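Speaker notes: "The bed is my sorting table"
Saltholm household evening, short talk

Slide 1. Title
Say good evening, thank the hosts. Speak slowly. Wait until the people at the back have chairs.
I want to talk tonight about small things. I mean the things which have no drawer: tape, tubes, markers, cables. In my home they travel from room to room and nobody puts them in one place. When we prepared to move from Magbanua to Saltholm, I sorted the kitchen in one afternoon, but the small things took me the most of a week.

Slide 2. Why a bed
Ask the room: where do you sort? Wait for answers. Usually somebody says the floor.
I did it on the floor for many years and my knees did not like it. The bed has a better height, and it has one more advantage: in the evening you must sleep there, so you must finish. A table can stay full until May.
There is one problem. A bed is soft, and round things roll to the lowest place. For this I put a board on it. Any flat board is fine if it does not bend.

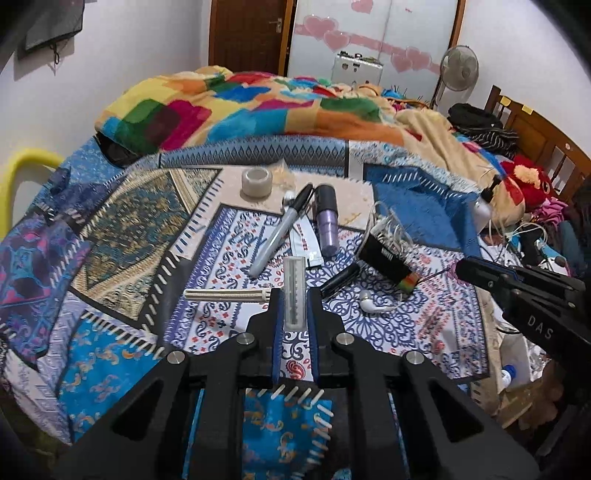 Slide 3: The board on the bed, with tape, marker and bottle.

Let them look for a moment before speaking.
The roll of tape is clear packing tape. I keep it on the board during the whole sorting, together with the black-capped marker, so I can close a bag and write on it at once. If I leave the writing for later, I forget what is inside.
Point to the earbud. It is small and white, and exactly such a thing gets lost in a pale sheet. Small and pale things go on the board first.
Cables are on the right side. I leave them for the end. Please do not begin with cables, you will lose your good mood.

Slide 4. The cover under the things
Some of you have asked me by letter if a plain sheet is better. Yes, I think it is easier for the eyes. A quilt with many patterns is nice to look at, but a little thing can hide in it very well. On the other side, the panels help me to remember: "I left it on the blue part." I use them like squares on a map. 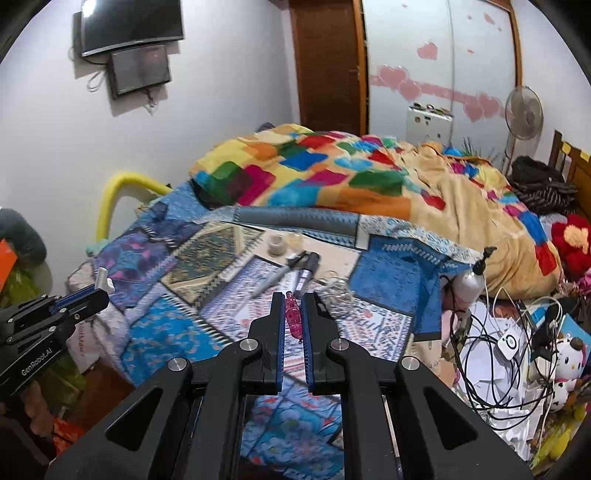 Slide 5: Small items in a group on the patchwork quilt.

The round jar and the pen-like tool are lying close to each other. For me this is how a group should look at the beginning, near enough that one look is sufficient. The puffy blanket goes to the far part of the bed. Do not fold it, it only takes time.
If someone asks about the shiny bundle: I put every tangled thing apart and open it sitting down, with good light.

Slide 6. Boxes and labels
I used Tullix boxes, the small size. Bring one and show it. I bought 50 and it was too many. Write on the short side of the box, because this is the side you see on a shelf. Two or three words are enough.
The Erkeck shop here has similar ones without a lid. For liquids and tubes I prefer a lid.

Slide 7. Questions
Handout is on the chair by the door, roughly 100 copies. Collect the left ones after.
If there is time, tell the story of the button jar. If not, go directly to tea.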